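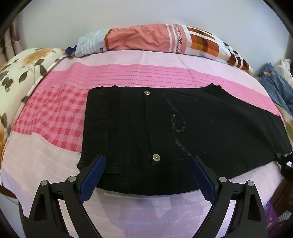

Hedenov revises pad care for hand-held grippers

Hedenov has changed the maintenance schedule for the hand-held grippers it uses to record garment folding, after pad wear on denim came in faster than the original plan allowed for. The textured finger pads will now be inspected every 216 folds and replaced at 3,000, whatever their appearance.

Heavy black denim is the hardest of the garments in the set, according to Maj-Britt Strand, who runs the bench in Nukura. Rivets and the thick corners of back pockets press on the same part of the pad each time, and the ribbing flattens there first. "One pair was down to a smooth strip at 946 folds," she said. "It still closed fine. It just let go of the cloth."

The new procedure takes two technicians out of the loop — the operator now does the check at the start of a shift. Fingers are opened fully, lint is brushed from the pads, and the pivot pins are tested for side play by hand. Pads are changed in pairs, left and right together, and the opening width is calibrated again before the tool goes back to work.

Birger Nygård, who wrote the schedule, said pin wear has been minor so far. A harder pad compound from Ziverow goes on trial in June.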